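Progress report to Arlo Fitzsimmons, 28th October
Small Kitchens Project, Votus Hall

Hi Arlo,

Things are moving along nicely! The old storeroom is now a practice kitchen people can cook in (well, almost, the sink still needs its second tap). We've spent $2,000 on the worktable and the countertop appliances, plus $323 on glassware and lids, and the receipts are in the folder I sent Ezekiel Escobedo.

I did the first sort of the glass pieces myself, and it took way longer than I'd planned. Everything needs a home, and we don't have cupboards yet, so for now some of it lives inside the appliances. 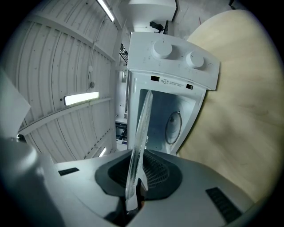

White countertop unit with its door open, two knobs on the control panel and a glass lid inside.

I'd like to stop using the ovens as storage before the classes start. Could we move $96 from the printing money to a wall shelf? I priced one at the Dvorak store and it would fit all the lids with room to spare.

Sign-ups are at 49, which made my week! Most people want the evening sessions, so I may add another one and drop the early slot.

Still to do: the shelf, the tap, labels for the drawers, and a proper first aid kit. I'll send the next update once the tap is in.

Thanks again for all your help with this!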